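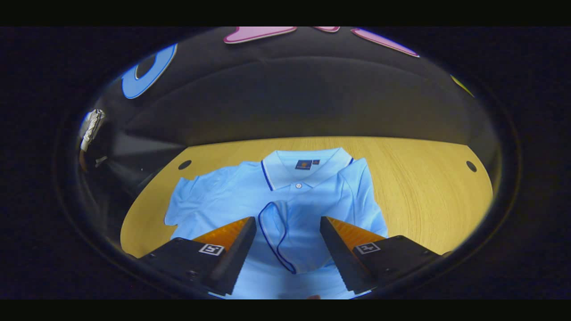 ¿Qué hace una pinza cuando pierde la señal de fuerza a mitad de un cierre? Sigue cerrando hasta el tope, salvo que alguien le haya puesto un límite de tiempo.

Nosotros no lo teníamos puesto, claro. Prueba 333, doblado de polos, y el motor empujando 17 segundos contra la tela sin soltar!!

Vignesh Gowda le dio al paro de emergencia y... nada. El botón cortaba el brazo pero no la pinza – iban en 2 circuitos distintos y yo ni me había enterado.

Acabé tirando del cable. Ningún dedo pillado, menos mal, pero metí la mano antes de quitar la corriente y eso no se hace.

Wai-kit Yu encontró el conector flojo en la placa Favis. Un conector!! Tres semanas echándole la culpa al software.

Ahora la pinza abre sola si pasa 3 segundos sin lectura, y el paro corta todo. Mañana repetimos la tanda en Stitham, con el cable bien sujeto – y yo con las manos quietas.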